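The Besergate Floor, One Year In

We moved kit packing at our Besergate building over to shared work between people and robot arms last June, and visitors to the Vundale site keep asking what the place is like now. Louder? Emptier? Neither, as far as we can tell! The crew is the same size it was, the radio is still on, and the arguments about the radio are still going. What has changed is what everybody does between the morning bell and lunch, so this page is mostly about that.

A quick bit of background for anyone new. We pack small-parts kits for Gendent, 129 different ones at last count, and on a busy day we ship 4000 of them. Until last year every single piece was picked up by somebody's fingers. If you've ever pinched little blocks out of a tray for a full shift you know exactly where it hurts (base of the thumb, then the wrist, then the shoulder by mid-afternoon).

The two-arm cells took over the pinching. Each cell is a white table with an arm on either side of it, and the packers who used to stand at the line now set the cells up, teach them new pieces and decide when a job is ready to run. It's picky work and people have gotten really good at it. Ask anyone on the early crew about gripper angles and clear your schedule.

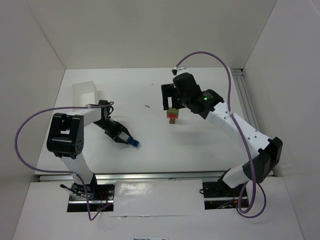
Small pieces are still the hard part. A big carton is easy for a machine, but a little block lying at a funny angle next to another little block can eat up a whole morning. Our rule is 300 clean picks in a row before a new piece goes to the line, and the packers run that test themselves. They also get to say no. They have said no plenty, and the schedule moves when they do — that was in the agreement from the start, and we're proud of it.

The job titles changed too. We have 5 cell leads now, all of them former packers, all on a higher pay grade. Training happens on paid time, in the old break room. (The new break room has windows. Big upgrade!)

Not everything is solved. Switching from one kit to the next still takes longer than we'd like, and the night crew has asked for more training hours, which they'll get this fall. Rusnák, the firm that put in the cells, comes back in October to work on changeovers with both crews.

Want to see the floor for yourself? Tours leave from the Vundale front desk at 10 a.m. Wear closed shoes, and bring questions for the packers — they love showing people how it works.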